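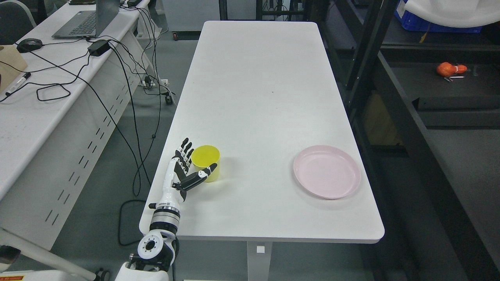 Grukgate, 25/10/2021

Re-zeroing the hand on the Lisell arm

If the fingers on your Lisell have started closing a little early or a little late, good news: you can fix it in one sitting, and it's a really satisfying job! I've done ours twice now (first in January, with a lot of help from Yoon-hee Ki) and the second time was a breeze.

You'll need the Skota service app on a laptop, a small hex driver, a lint-free cloth and a light plastic cup. Any cup will do, but use the same one every time so you can compare your numbers with the last session.

Start with the arm parked and the hand fully open. Wipe down the finger joints and look between the segments for grit. Then open the Ahn panel in the app, pick Hand, and press Clear Offsets. Wait for all the values to settle before you touch anything else – it feels like forever the first time.

Next, set the grip limit to 200 and close the hand slowly on the cup. Read the thumb value. Ours came up at 182 and I was thrilled! If yours is over 416, stop there, open the hand and clear the offsets again.
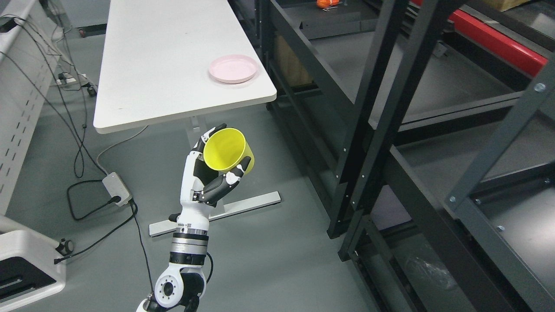 Fingers around the side and rim, thumb low on the front.

Save the offsets, then try a lift and a slow tilt. Go easy on the speed slider and keep a finger near the stop button. You want the grip value to stay steady while the wrist turns. A small wobble is fine, a steady climb means the thumb offset needs another go.

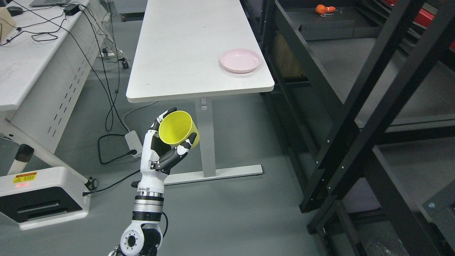

Cable slack is the thing I check next, every single time. Run the elbow through its full range at the lowest speed and watch for anything pulling tight. On our arm the black cable loops out along the right side near the elbow, and I like to leave that loop generous enough that it never goes straight. If yours does, loosen the clip, feed a bit more through and run the range again.

Last comes the open-hand check. Send the arm to an upright pose with the palm facing out and let it hold there for a couple of minutes,

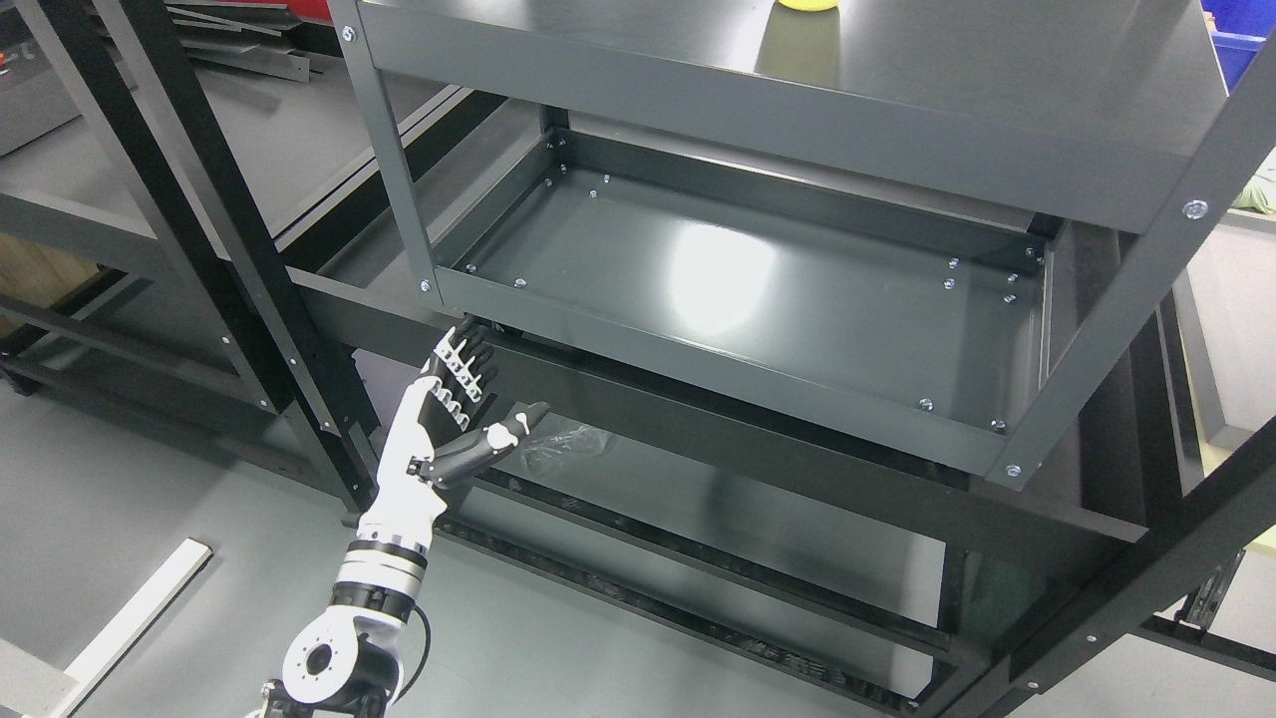
then read the finger values one by one and write them down next to the thumb number. Do the whole routine again after roughly 2,000 grips, or sooner if you change a fingertip. Have fun with it, and please send me your thumb readings – I'd love to compare!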